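Fareck Workshop, evening robotics course
Session 4 notes — two arms, one bench, simulate before you cut

Typed up fast before Friday, sorry for gaps. Bring the bench drawing from last time.

Where we are: the Kurnevar bench. Two arms, one at each end, press-style machine in the middle, small handled box in front. We do the whole thing on screen first. Metal comes later, April if the extrusion turns up.

1. Order of work

Bench top and rails in the model first. Then arms. Then the machine. Don't load the lot in one go, you won't know which bit is misbehaving.

Start with the block test. Green block at the far arm, near gripper open, don't touch anything else. Look across the bench from the near gripper's side and check both fingers show, spread wide. If you only get one finger the view is mounted off-centre — go back and fix it now, everything after depends on it.
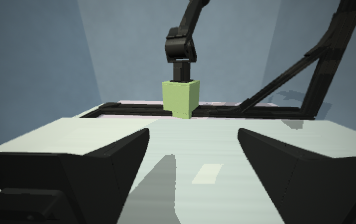
Hatice Dursun: I'd do the block test twice, once with shadows off. Mine looked lined up and then I moved the light and saw the block was hanging well short of where I thought. Cost me an evening.

Fair point, added to the checklist. Shadows off, then on. If the two disagree about where the block is, trust the numbers in the pose window and not your eyes.

2. Arm mounts

Each arm goes on its own mount. Same height in the model and on the real bench, please. Last year's Brirkiddale group changed one mount by 2 mm on the real thing, forgot the model, and spent a weekend retuning a perfectly good path.

Base bolts: snug, then square it up, then tighten. Write the base position on the drawing. Pencil is fine.

Zero each arm before you load a path. Both arms. Every time.

3. The machine in the middle

Treat the whole machine as solid to begin with, glass included. The simulator will happily let a finger go through a panel if you havent given the panel a collision shape, and then you get a lovely smooth path that would put the real arm through the front.

Keep-out zone: 40 mm off every face. You can shrink it later for the opening at the bottom, nowhere else.

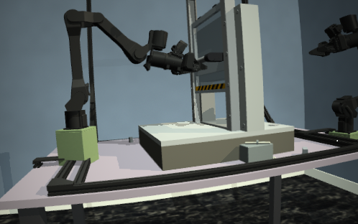 Approach speed inside the keep-out zone is 300 mm a minute to start with. Slow, yes. Leave it. Outside the zone you can go faster but get one clean run first.

Only one arm moves at a time this week. The other parks. Parked means fingers well away from the machine and the path of the first arm, not just stopped wherever it was. Save the park pose under a name you'll recognise in a month ("park_R" good, "test3new" bad).

4. The box

Handle runs along the top with the knob in the middle. Pick by the handle. Fingers either side, close slowly, lift a little, stop and look. If the box tilts you are off the middle — shift along and try again.

Grip force: start low. Too much and the simulated box jitters about or shoots off, which is a contact settings problem and not a haunted computer.

5. Reach check

Arm out over the bench, gripper in front of the upper part of the machine. Hold it there. Read off each joint. Anything close to its limit, write it down, becuase it will be the joint that stops you later when you come at the box from the other side.

Do left arm, park, then right arm. Compare the two lists. 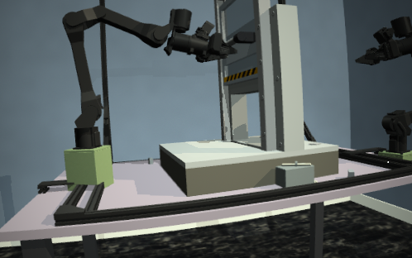
Fig. 3. Reach check, left arm, gripper in front of the machine.

6. Logging

Run the full path 500 times overnight with the box start position nudged a bit each time. Save fails only, or you'll fill the shared drive again. Saraç folder, one subfolder per pair, your initials on it.

For next time

— joint lists for both arms, on paper
— park poses saved and named
— one failed run you can explain
— read the bit on contact settings, skip the maths

Still to sort: who has the long hex key, and whether we get the big bench after 7 pm or have to share with the lathe lot.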